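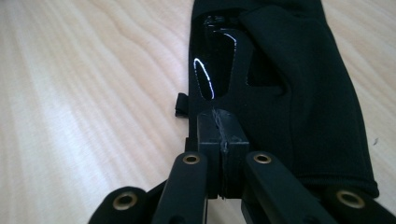
Re: [tables] Dulling a top that's too shiny

Benvinda, I read your message over breakfast at the very table you're asking about, so my coffee went down next to the evidence. It's a pale top with long wavy grain and it is a pleasure to look at from one chair. From the other three you get the window. The light has washed the left side nearly white, and the loops of grain you'd want to admire only show up properly toward the middle. My wife says the table is fine and I should try a different chair.

Benvinda Rebelo wrote:
> I bought the Wundside finish on this list's advice (you know who
> you are) and put three coats on my dining table. It came out like
> a skating rink. The can says "soft sheen." Do I have to strip the
> whole thing, or can I knock the shine back and leave the rest
> alone? Also my brother-in-law says to use steel wool and he has
> been wrong about everything since I met him.

Your brother-in-law is half right this time, so break it to yourself gently. Steel wool will dull it, and then little bits of steel wool will live in the grain until you sell the house. I use a gray nonwoven pad from Vasić, wrapped around a cork block, with a few drops of soapy water. Long strokes the full length of the top, always with the grain, even where it wanders off at an angle. Pick one direction and stay with it. I got bored on Saturday and did some circles, and I can show you every one of them at sundown.

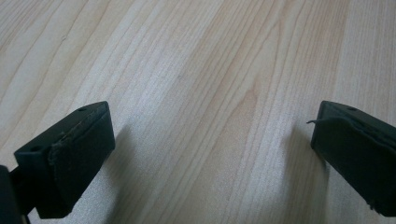
How long should the finish harden before you rub it out?
Ten days at the least, and two weeks if the room is cool or damp.

The can will tell you overnight. The can also said "soft sheen," so weigh that as you like.

If the pad leaves you with patches, go to paper. I start with 400 wet and only move up to 1,000 if I've overdone it and want a little of the shine back. Rub lightly near the edges. I went through to bare wood on a corner of my first table and fixed it with a fruit bowl, which has been there ever since and can't be moved when company comes.

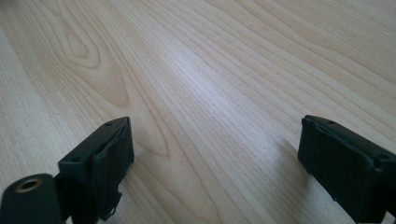

Wipe the slurry off as you go, too. Let it dry on there and you'll think you've finished, because everything looks beautifully dull, and then you run a damp cloth over it and the rink is back. Check it low, with your chin about level with the top and the window on the far side.

As for stripping it, please don't. I paid 69 dollars for a gallon of Steltunik stripper in July and used maybe a cup of it before I came to my senses. The rest is in the garage if anybody near Veltbridge wants it. Bring your own jar, I'm keeping the can.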